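I have an unpopular opinion about two-arm cells, and it's this: the simulated copy deserves the same upkeep as the real one. Same logbook, same monthly check, same grumpy person in charge of it (at our place in Fimholm that's me, hi!).

Most people I talk to treat the sim as a thing you build once. You measure the table, drop in the arms, get the grippers closing on something, and off you go to the fun part. Then April comes around, somebody has shimmed a real base plate to fix a wobble, and the sim is still living in last year. We lost 20 working hours to exactly that. Every pick came in low on one side, and we'd already swapped a perfectly good set of fingertips before Hefin Beddoe walked over with a steel rule and measured the base. I was mortified – I'd signed off on the shim myself!

So now I keep a plain text file called Nilia, which started as a joke and stuck. Every change to the hardware gets a line in it, and the sim gets the same change before anyone goes home. Entry 628 just says "cable loop moved, left base." Does a cable loop matter? Maybe not to a planner, but I'd still like to know when the two stopped matching.

And please, start small with your test setup. I get pitched these gorgeous virtual kitchens with drawers and fruit bowls, and I can't tell from any of them whether the arms are right. Give me a bare brown table, a carton and a measuring cup. If a gripper is off, I want to notice it over a flat surface with nothing else to look at.
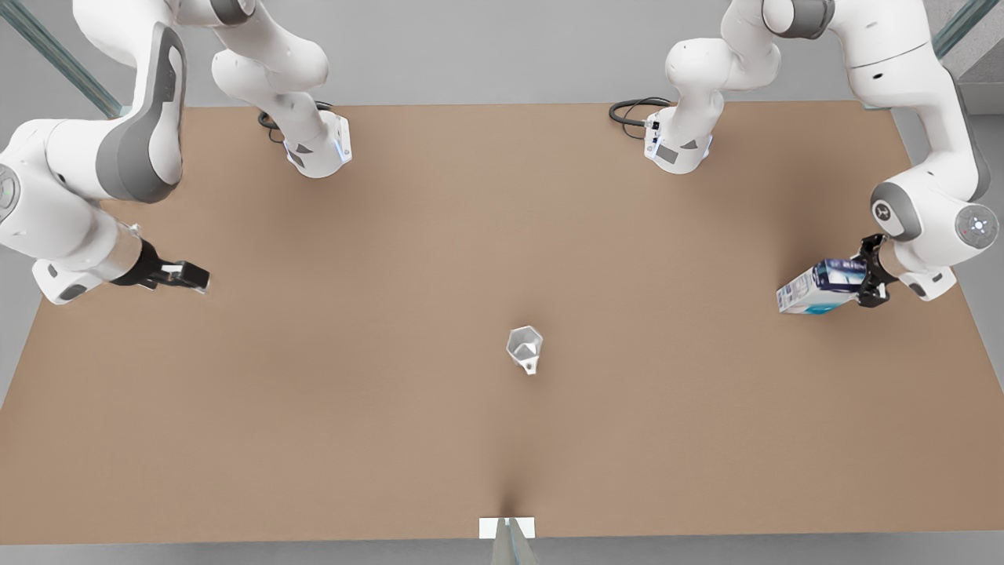
The other thing I'd push for is checking both arms every time, even when only one of them has a job. It's so tempting to skip the idle one! But its home pose drifts out of date like anything else, and you'll find that out on the day you need a handover.

Hefin thinks I'm overdoing it, for the record. He'd rather recalibrate when something looks wrong and spend the rest of the month on real hardware. We've argued about it over a lot of coffee, and he did add entry 1447 himself, so I'm counting him as a maybe.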